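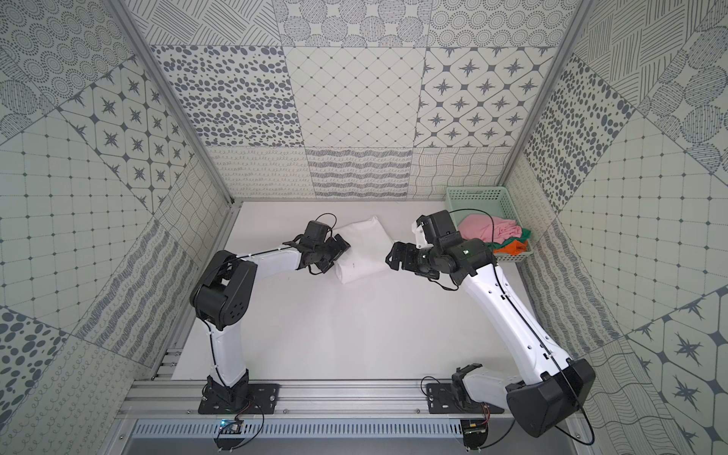

Brenda Sewing & Textile Club: Laundry and Fabric Care board

Whites gone gray and I'm about to give up on them

Started by pincushion_pat, Sunday, July 10, 2016
6 min read
17 comments · 52 shares

pincushion_pat wrote:
OK so I need help before I throw out an entire closet. We moved to the county in November and went on a well for the first time in my life, and since then every white thing we own has gone the color of old dishwater. T-shirts, pillowcases, the good napkins, my husband's undershirts (those I could live without). I use the same detergent I've always used, Isia powder, the same amount, same warm cycle. I sort like my mother raised me to. I even ran the washer empty with vinegar a couple of times and it smelled like a pickle jar for a week and did nothing else.

The thing that got me mad enough to post is that I have yards of white cotton set aside for a quilt back and I'm scared to prewash it now. It's nice cotton and I paid too much for it. Do I prewash at my sister's in town? Do I skip it and hope? What do you well water people do?

bobbinwinder wrote:
Bleach. Half a cup, hot water, done. I don't know why everyone acts like it's a mystery.

thulanih wrote:
Please don't do that yet Pat!! If there's iron in that well, chlorine bleach will set it and you'll go from gray to orange. Ask me how I know. I had a whole set of hotel-type sheets, a wedding present, and I cooked them a lovely shade of cantaloupe in one afternoon. My wife still brings it up when we have company.

Get the water tested first. The county extension office does it, or at least ours did, and the test I got was $17 and came back in the mail with hardness and iron and a bunch of stuff I didn't understand. Then you know what you're fighting. Gray is usually hardness. The minerals grab on to the detergent and the two of them settle in the cloth together. Yellow or orange is usually iron. You can have both, lucky you.

Thulani Hendricks
(Mthembu Road, well is 103 feet deep and hard as a sidewalk)

bobbinwinder wrote:
I've used bleach for thirty years on a well and never had orange anything.

thulanih wrote:
Then you don't have iron, and I'm jealous.

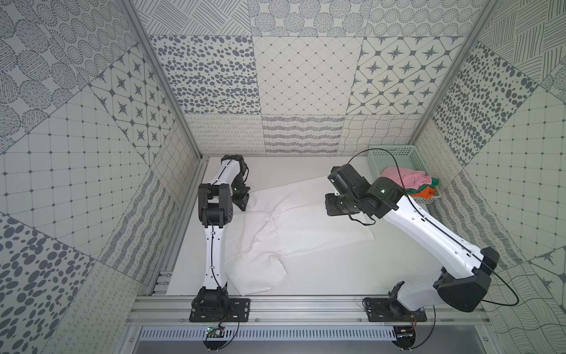
And while I'm at it, the other thing with bleach is that it's rough on cotton if you keep going back to it. The shirts I used to bleach every week went thin at the collar and then they just gave up, you could put a finger through them. So even if it doesn't turn anything orange I'd save it for the dishrags. But get the test, Pat. I mean it. Otherwise you're just buying bottles.

stitchwitch_62 wrote:
Following this because I have the same thing on CITY water. My towels feel like roofing material.

elmarie_m wrote:
Hi Pat, welcome to the hard water club, we have jackets. (We do not have jackets. I have suggested jackets.)

I fought this for years and what finally worked for me was stripping everything once and then changing how I wash so it doesn't come back. I wrote it up for the newsletter a while ago but I can't find it so I'm going from memory.

1. Fill the tub with the hottest water you've got. Bathtub is better than the washer, you want room.

2. Add a scoop of washing soda and a scoop of water softener powder, the laundry kind that says it ties up minerals. Not the salt for the softener tank! Swish till it's gone.

3. Put in CLEAN whites, only cotton and linen. No elastic you care about, no wool, no silk, and nothing with a print you'd miss.

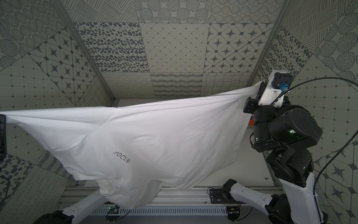 4. Leave it alone for 5 hours. Stir when you walk by. The water's going to turn a color you will want to show somebody.

5. Drain, squeeze, and run it all through the washer with no detergent at all. If you see suds in there, that's your old detergent coming out. Run it again till you don't.

6. Last, a soak in oxygen bleach overnight. I like Oralik but any of them, they're different from chlorine and I haven't had one go orange on me.

After that it's softener powder in every white load, a little more detergent than the box says for soft water, and hot water. Warm is where whites go to die in my opinion.

Elmarie Mabaso

bobbinwinder wrote:
More detergent?? Elmarie I love you but half of that gunk IS detergent. You just said so yourself in number 5. I use half what the box says and my towels are fine.

elmarie_m wrote:
It's leftover detergent because there wasn't enough to do the job in hard water so it turned to scum! I know it sounds backward. On soft water I'd agree with you and use half.

bobbinwinder wrote:
Sounds like something a detergent company would say.

thulanih wrote:
Elmarie's right on this one. But I'd go with the softener powder first and see if you even need the extra. I didn't.

linen_and_larkspur wrote:
I'll be the odd one out and say I quit fighting and started using bluing. My grandmother's bottle lasted through three presidents and I'm pretty sure mine will too. A few drops in a quart of COLD water, mix it really well, and then pour it in the rinse. It doesn't clean a thing, it just puts back a little blue so your eye sees white. Don't pour it straight on the cloth or you'll have polka dots. I do the pillowcases and the church tablecloths and people ask me what I use.

stitchwitch_62 wrote:
Does that work on T-shirts? My kid has a drawer of white ones from various fun runs and 4-H things and they all look like I mopped with them.

linen_and_larkspur wrote:
If they're all cotton, sure. The blends don't take it as well in my experience, and a dingy blend is pretty much dingy forever. I cut those up for pressing cloths.

pincushion_pat wrote:
Wow, OK, I went to bed and there's a whole thread! Thank you all, even you bobbinwinder.

I called the extension office and I'm picking up the test kit when I go in for feed. I'm not going to touch the bleach till it comes back. In the meantime I did Elmarie's tub soak on the worst of the undershirts and a pair of white pants I'd written off, and oh my goodness, the water. It looked like tea. I made my husband come look and he said "that's from MY shirts?" in a very small voice.

Still don't know what to do about the quilt back though.

elmarie_m wrote:
Told you! Everybody wants to show somebody.

For the quilt back I'd prewash it at your sister's. Cotton shrinks the most that first time and you don't want that happening after it's quilted, unless you like the crinkle (some do, I do on baby quilts). Clip the corners off at an angle so it doesn't ravel into a bird's nest, and take it out of the dryer while it's a tiny bit damp. Don't let it sit in the basket. I left a length of mine wadded up on the table over a weekend once and I never did get all the creases out, starch and everything. 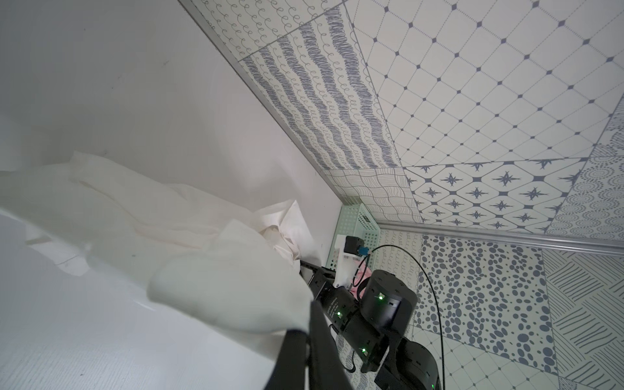 White cloth in a heap, rumpled.

linen_and_larkspur wrote:
Spray bottle and a hot iron, work from the middle out. And iron it on the straight grain or you'll pull it crooked, then you'll be squaring up that quilt till Christmas.

bobbinwinder wrote:
I never prewash. Life is short.

thulanih wrote:
Of course you don't.

pincushion_pat wrote:
Sister says I can use her machine if I bring pie. Will post my water numbers when I get them. Anyone know if peach or

pincushion_pat wrote:
Sorry, hit the button. Peach or cherry, she won't say which and I've only got the one crust.

Recent on this board
Rust ring on a linen runner, lemon juice or no?
Does anybody still line dry in the winter
Best thread for a worn-through collar
Wanted: top loader with a real hot cycle
Starch, homemade vs. spray can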